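Questions and Answers About the Plurska Letter Ledge

Thanks for stopping by! These are the questions we hear most from people who own a Plurska ledge (or are thinking of putting one over the coffee maker). Mahnaz Jafarzadeh wrote the first round of answers, and Unnur Hafþórsson keeps adding to them whenever a good one shows up in the mail.

What is a letter ledge, exactly?
It's a slim wooden shelf with 2 grooves running the full length. You stand the letter tiles in the grooves and spell out anything you like. Two lines of text, as silly or as sweet as you want!

How many tiles come with it?
The standard box has 259 tiles: capitals, numbers, punctuation and a handful of little pictures (the moon and the teapot get the most fan mail). There are extra E's, A's and S's, so you can write a full sentence before you start turning 3's backward.

Can I get more letters?
Yes! The Gudura add-on pack has 40 tiles and is mostly vowels. If you write long messages, or you have kids who want everybody's name up there at the same time, you'll love it.

Do you have accented letters?
We do, and Unnur fought hard for them. The Jalali pack covers accents, umlauts and also þ and ð. They're the same height as the standard tiles, so the line stays nice and even.

How do I hang the ledge?
Two screws and a level. Hold the paper template against the wall, mark both holes, drill, and slide the ledge down over the screw heads until it clicks. On drywall, use the anchors in the small bag. Please don't use sticky strips; a full ledge is heavier than it looks.

Can it just sit on a table?
Sure. Flip out the two feet on the back. Mine has lived on top of the piano since November and only comes down for dusting.

My tiles are leaning. Help!
Push them all the way to the bottom of the groove first. If they still tip, the groove probably has some dust in it. A dry toothbrush clears it out in a minute.

How do I clean the tiles?
A soft cloth with a drop of dish soap, then dry them right away. Keep them out of the dishwasher (we tried it, and the ink on the teapots never recovered).

Where do I keep all the spare letters?
The Tunano tray is made for this, with one slot per letter. A muffin tin works great too, and so does a tackle box.
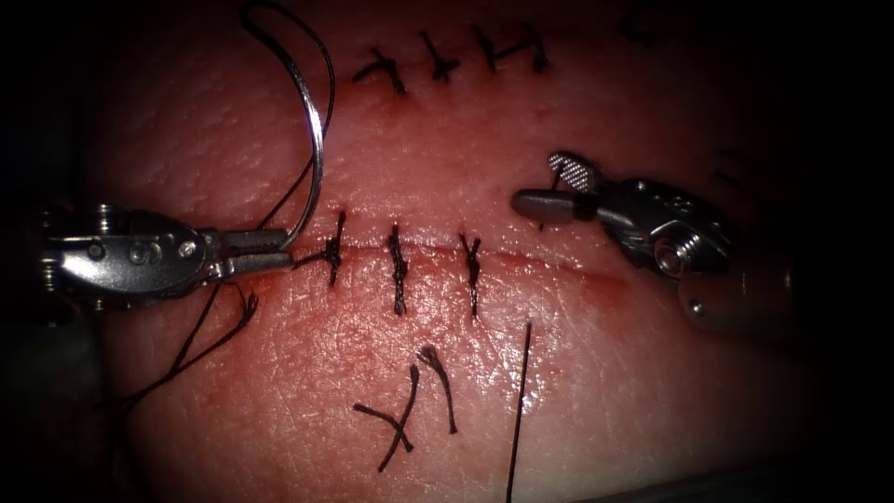
What should I write?
Oh, our favorite question! Birthday countdowns, bad puns, song lyrics, the dinner menu, a welcome home for someone who has been away too long. One family puts up a riddle every weekend and leaves the answer on the back of the ledge.

Do you make large sets for weddings or schools?
Yes, there's a classroom set with 500 tiles. It comes with two ledges that lock together end to end, and they look wonderful behind a cake table.

I lost a letter. Can I buy just one?
Of course. Write to us with the letter and the color, and we'll put it in an envelope for you. Check under the couch first, though. That's where the Q usually is.

Page updated January 28, 2018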